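Skip to: Community > Home improvement > Kitchens > Layout and storage

We use cookies to make this site work better for you. Accept / Manage

Narrow kitchen, where to put a second worktop?

Eugeniusz Nowakowski
15/03/2021

Hello to everybody. I have a long and narrow kitchen in a flat in Tonside. All the cupboards are on the left wall and the right wall is free, but if I put normal base units there I will have only 62 cm to walk between, and my wife says this is too small for two persons. We would like a second worktop for preparing food and maybe for breakfast. The landlord allows us to fix things to the wall. My budget is 2,000 for everything, including the fitter. 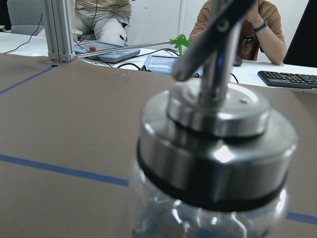

The sink is my other problem. It is small and there is no space beside it, so everything that belongs there has moved somewhere else. The soap is now in a clear bottle with a steel pump and it stands on a brown table, which is not practical when you have dough on your hands. I would like to solve this at the same time, if it is possible. I asked Sowa for a price for a made-to-measure solution and they answered 3,177 without the fitting, so this I must forget.

Thank you in advance for any advice.

Skimach

Do not take base units for the right wall. Take wall cupboards, the shallow ones, and stand them on legs with a worktop over them. We did this in June and we can pass each other without problem. Check first if your wall is straight. Ours was out by 7 mm and the fitter had to cut the back edge of the worktop again.

Before you order anything, mark the sizes with tape and live with it for some days. I began with brown paper and blue tape on a table, to try where the board and the hob would go, and after this I did the same on the floor. 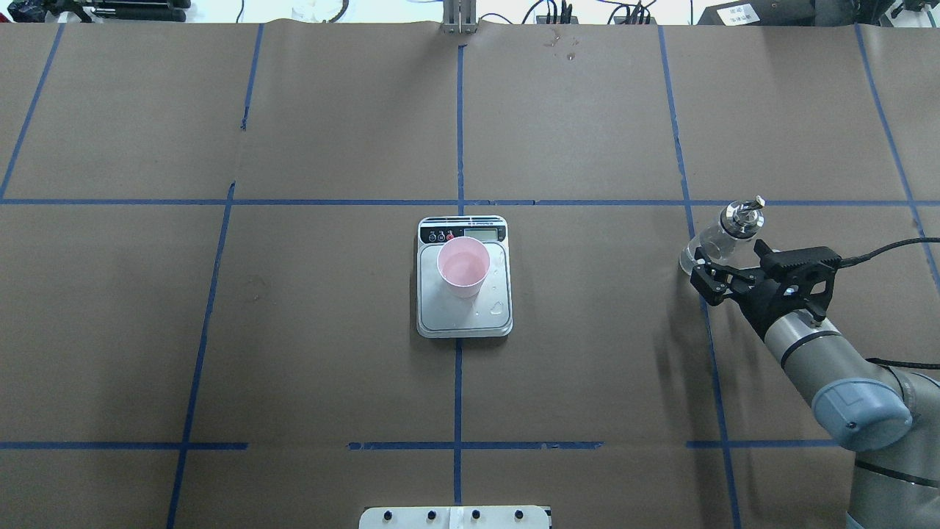 When you do it on the floor, please open the oven door and the fridge door also. I forgot the fridge in my first plan and I had to move the whole line towards the window. For the soap, you can fix a small shelf on the wall above the tap. It costs very little and you can take it with you when you leave the flat.

memetti

folding table on the wall, finished. we have one and it is down only when we eat. check how much weight the brackets can hold

Subscribe to our newsletter for new tips every month.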